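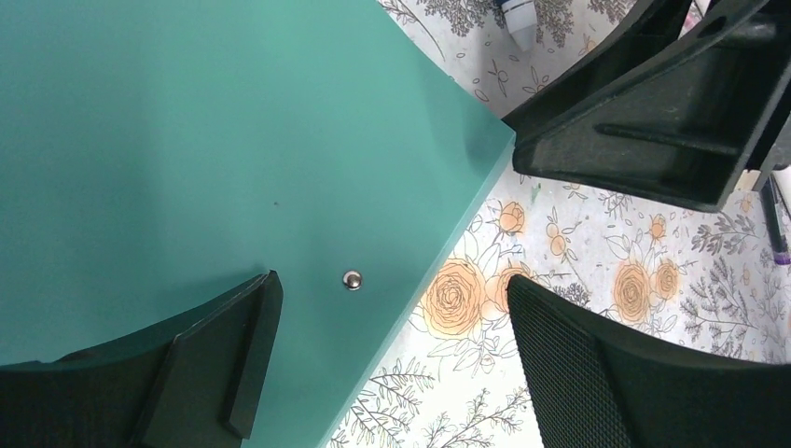
By the Clulex student robotics team, Pindville
Posted 18 August 2020 in Summer Project Reports

When we signed up for the summer build we had a grand plan involving a kitchen, a sink and a full load of dishes, and our advisor very kindly let us talk about it for a whole afternoon before asking whether we had ever gotten an arm to pick up a pen. We had not. So our project became tidying up art supplies, and we are so glad it did, because pens turned out to be plenty for one summer (and then some!).

Our arm is called Rashti. It has a two-finger gripper and a small camera at the wrist, and the software we used to record and replay its motions is a package called Lustix, which the team before us had already set up on the lab computer. We owe them a big thank you for their notes, even the pages where the handwriting gave out.

The task

We wanted Rashti to do two things at a desk. The first was to pick up a marker lying on the tablecloth and set it down in a desk organizer. The second was to take small bottles out of a drawer and put them back in again. We practiced each part by guiding the arm ourselves, and Lustix saved every run so that we could train on it later. By the end of July we had 175 saved runs, counting the ones where somebody bumped a chair and we had to start over.

Markers

We began with markers because we had so many of them and didn't mind if a few got dropped. We thought they would all behave the same way. They do not! A marker lying by itself on open cloth is a pretty friendly thing to grab, but a handful lying side by side is another story, and if they are close to the drawer the fingers have hardly any room to come down next to them.

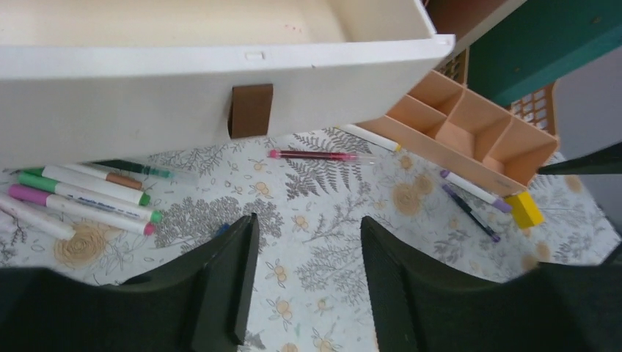
Markers beside the open drawer, with the peach organizer to the right.

We went back and forth for a long time on whether to switch to a plain cloth. Half of us were sure the flowers would confuse the camera, and the other half argued that real desks have all kinds of things on them and we might as well get used to it. The flowers stayed. We never ran a proper comparison, so we can't tell you which half was right, and we would love for next year's team to try it both ways.

Where the gripper turns before it comes down matters a great deal. Early on we were bringing it in square to the table every time, whatever the marker was doing, and a marker lying at a slant would roll away or pop out sideways.

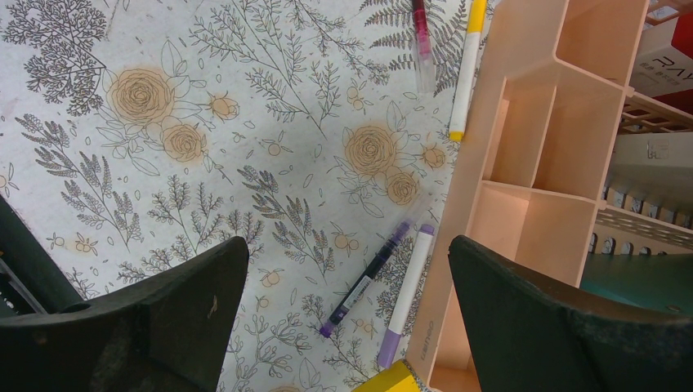
Once we started turning the wrist to line up with the barrel first, things got much calmer. We also learned to come down slowly for the last little bit, which made each run longer but saved us a lot of crawling under the table. In our final test we gave Rashti 100 tries at single markers on open cloth, and it got 60 of them into the organizer. We had been hoping for more, but we cheered anyway, and the misses taught us where to look next. Most of them came at the very end, when the marker was already over the organizer and caught on one of the thin walls between the compartments.

The drawer

Opening the drawer was its own little adventure and we ended up doing it by hand before each run, which we want to be upfront about. We tried having Rashti pull it open by the tab for the better part of a week. Sometimes it slid out nicely and sometimes the fingers slipped off, and with the end of the session coming up we decided our time was better spent on the bottles.

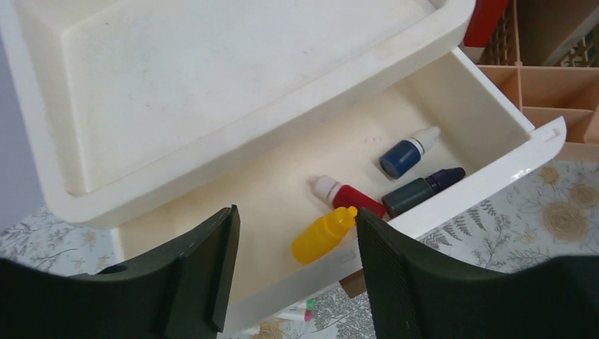
Bottles on their sides in the drawer. Yellow is nearest the right finger.

Bottles were hard in a new way. The front panel of the drawer gets in the way of a bottle that has rolled up against it, and when two bottles touch, nudging one moves the other. We changed our approach angle 3 times before we settled on coming in from above with the fingers spread wide. We don't have a success number for this part that we trust, so we are leaving it out of the report.

What we would change

We would label our runs on the day we made them. We spent a whole morning watching recordings to figure out which ones were marker runs with the old approach and which were with the new one, and there are still a few in the "not sure" folder. We would also start on the drawer sooner, while everyone still had energy for it.

All of the saved runs and our settings files are on the Clulex shared drive under the team folder. If you are joining the project next summer, start with the notes on wrist angle, and please write to us if any of it doesn't make sense. Most of us are still in Pindville and would be happy to come by.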